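# Uneven legs on a solid wood table after moving it — shim, trim, or wait?

**Toom**, posted 7 September 2022

I have a solid wood work table, brown top, four fixed legs, no levelers. It was fine in my last apartment. In the new one it rocks corner to corner by 2 mm, measured with feeler gauges under the short leg. The floor is concrete with vinyl plank over it.

I have moved it to three spots in the same room. The rock changes size but stays on the same diagonal. A 100 cm level on the top shows the bubble off center along the length and nearly centered across the width.

Before I cut anything, I'd like to know:

- whether the fault is in the floor, the legs, or a twisted top
- whether a 2 mm error is worth trimming
- whether I should let the wood settle first, and for how long

The room is drier than the old one. I moved in April and the rock was there by the end of that month. It has not gotten better or worse that I can tell, but I only started measuring recently.

---

**Zoncombe**

Felt pads. Put two under the short leg and one under the others. Mine has been like that for years and I stopped thinking about it.

> **Toom:** Pads compress unevenly under load. I tried cork and it was rocking again in a week.

> **Zoncombe:** Use harder pads then.

---

**Sestik**

Separate the three causes before you touch a saw. You already have most of the data.

**Floor.** If the floor were the only problem, the rock would move to the other diagonal in at least one of your spots, or go away. To confirm, leave the table in one place and rotate it 180 degrees. If the same leg lifts, the fault is in the table. If the opposite leg lifts, it's in the floor. Mark the legs with tape first, it's easy to lose track.

**Top.** Use winding sticks. Two straight pieces of anything will do, as long as they match; I use a pair of aluminum angles 400 mm long. Lay one across each end of the top, crouch, and sight over the near one to the far one. If the edges aren't parallel, the top is twisted. Wind in the top pulls the legs out of plane with it, and trimming the legs hides the twist without fixing it.

**Legs.** If the top is flat and the rotation test points at the table, measure each leg from the underside of the top to the floor end. Check the joints too — a tenon that has backed out slightly reads as a long leg.

On waiting: a move from a humid room to a dry one shows up mostly in the first months. Measure every two weeks with the same gauges, same spot, same load on the table. If you get three readings that agree, call it stable.
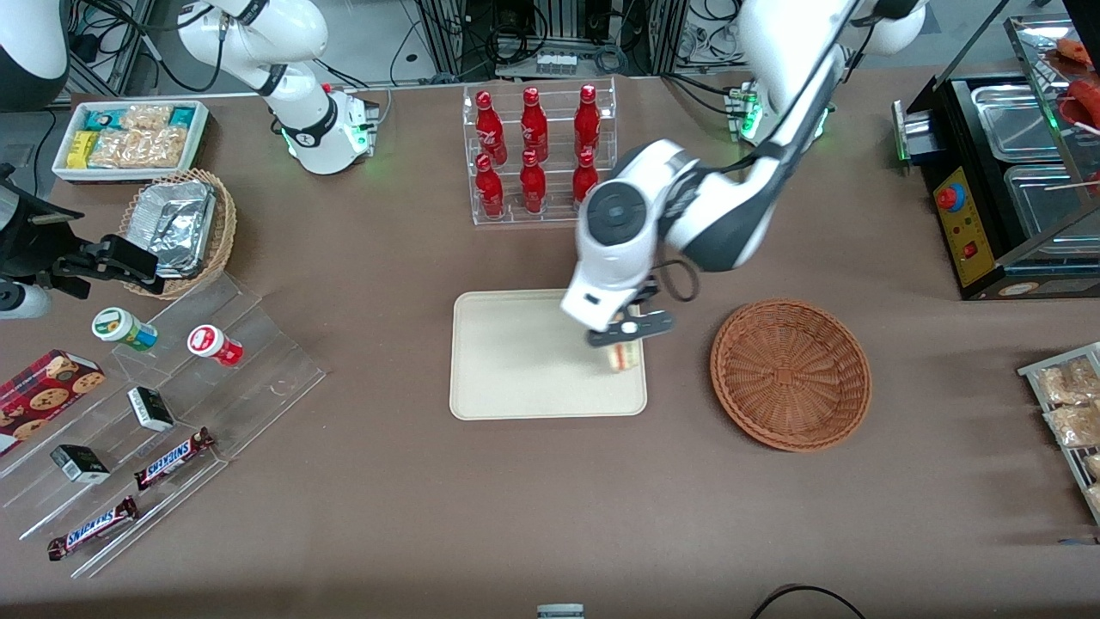

A load matters more than people expect. An empty top can bridge across two legs and rock at a touch, while the same top with weight on it flexes enough to seat all four. Take one set of readings bare and one with whatever you normally keep on it. If the loaded reading is zero, I'd leave the table alone.

If you do trim, trim the long legs to match the short one. Set the table on a surface you trust, shim the short leg until the top is level, and scribe all four legs from a block. Cut just outside the line and finish with a file. Chamfer the bottom edges afterward or they'll splinter the first time you drag it.

---

**Clastitz**

Agree with most of the above, but I would fit levelers before cutting. Threaded inserts with M8 feet need a straight hole in the end grain of each leg and give you enough travel for a 2 mm error. Use a drilling guide. Epoxy the inserts, end grain holds threads badly.

The downside is that they raise the table. I had to redo the shelf underneath mine.

> **Toom:** Rotated it. Same leg lifts. Sticks show a small twist at the end nearest the window. Loaded reading is under half a millimeter, so I'll log it for a while and order the inserts in the meantime.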